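Surface Pattern and Small-Object Visibility in Enclosed Display Bays
Final Project Report, Interior and Display Design Studio
Submitted by Efraín Huamán
Supervisor: Carol Kershaw

1. Background

Small personal items are difficult to display well. Earbud cases, key rings, lip balms and similar goods are usually shown in shallow bays under bright light, where a plain white lining tends to flatten them and a dark lining tends to swallow them. The studio brief, set in January, asked students to select one lining treatment for an enclosed bay and to report on how well small objects could be picked out against it by a person standing at normal viewing distance.

This report deals with terrazzo-patterned wall panels used together with a marble-effect floor. The combination was chosen for its current popularity in shop fit-outs and in home kitchens and bathrooms, and for the concern, raised at the proposal stage, that two busy surfaces might compete with the goods placed between them.

2. Materials and Layout

The bay is a box with three lined walls and an open front. The wall panels have a white ground with irregular chips in black, mustard yellow, blush pink and pale grey-blue. Silver aluminum posts stand at the two back corners, where the panels meet. The floor is grey with white and brown veining.

Three wall linings were considered in the proposal. A plain matte white and a dark woodgrain were set aside after discussion with the supervisor, as both had been covered by earlier studio groups. Samples were requested from two suppliers, Moser and Lullau. The Lullau sample had a finer chip and read as an even grey from across the room, and the larger chip was preferred for that reason.

Objects were selected by colour. Each was to match, or come close to matching, one of the chip colours, so that the most difficult case for the eye would be included. The pale pink earbud case was treated as the principal test object because of its closeness to the blush chips in the wall panels.

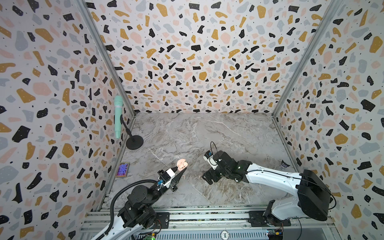
Figure 1. Open earbud case in pale pink, held just above the marble-effect floor, with terrazzo-patterned panels behind.

3. Procedure

Viewers were students and staff of the school who had not seen the bay beforehand. Each was asked to stand at a line taped to the studio floor, look into the bay, and name the first object noticed. The viewer then rated how easily the outline of each object could be followed, on a printed sheet. A total of 81 sheets were returned complete. Sheets with missing ratings were left out of the results.

Room lighting was kept the same for all sessions and the blinds were closed. Objects were placed toward the middle of the floor, away from the corner posts, to avoid a bright vertical line directly behind them.

4. Results

The pink case was named first more often than had been predicted in the proposal. Viewers commented that the chips were small and sharp-edged, while the case was a single smooth area of colour, and that this difference in size mattered more than the similarity in hue. Ratings for its outline were lower when it was placed well back, where the wall pattern fell behind it, and higher when it was placed forward against the floor.

Black objects were noticed quickly but their outlines were rated as harder to follow near the walls. Mustard objects rated well in all positions. White objects gave the weakest results, and several viewers described them as looking like part of the panel.

Comments on the floor were mixed. Most viewers found the grey restful beside the walls. A smaller group felt that the brown veining looked like a mark or spill near pale objects.

5. Limitations

The study used one bay, one chip size and one viewing height. Seated viewers and children were not included. Glare was not measured, although two viewers mentioned it. The Clurnska rating sheet used by the studio does not separate "noticed" from "recognised", and some ratings may reflect familiarity with the item.

6. Recommendations

Patterned linings of this kind are suitable for small goods in solid colours, provided that the goods are placed forward in the bay. White goods should be shown on a coloured riser. Where the budget allows, a floor without brown veining should be tested against the present one. Replacement of the floor panel would cost roughly $3,000 across the full set of studio bays, and a single trial panel is suggested first.

The sample panels and completed sheets have been returned to the studio store and may be borrowed on request to the supervisor.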